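Flovska Sandwich Assembly Tray
Item no. 506

Rectangular cream tray with thin metal rim. Smooth, glossy floor. For build stations where slices are staged upright and stacked flat in the tray.

Clear acrylic rails run along both long sides. Holders extend outward from the rails and keep bun, cheese and tomato slices on edge, so each slice can be lifted singly from above.

Interior length: 200 mm
Interior width: 160 mm
Cleaning: warm water and mild detergent. Remove holders first. Do not use abrasive pads on acrylic.
Supplied with: tray, two rails, holders
Sold separately: Clutia slice set

Lead time on orders over 200 units: contact Taner Bilgin, Plellby sales desk.

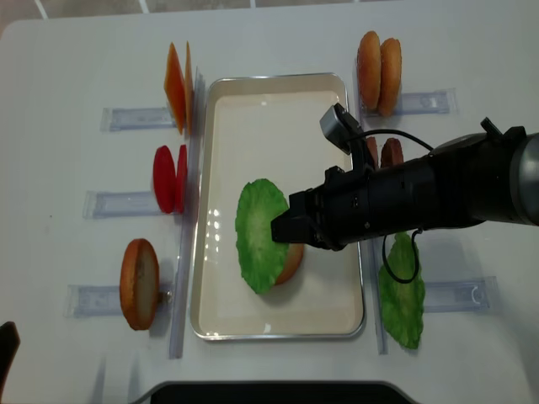

Item 506 with bun, lettuce, cheese and tomato slices.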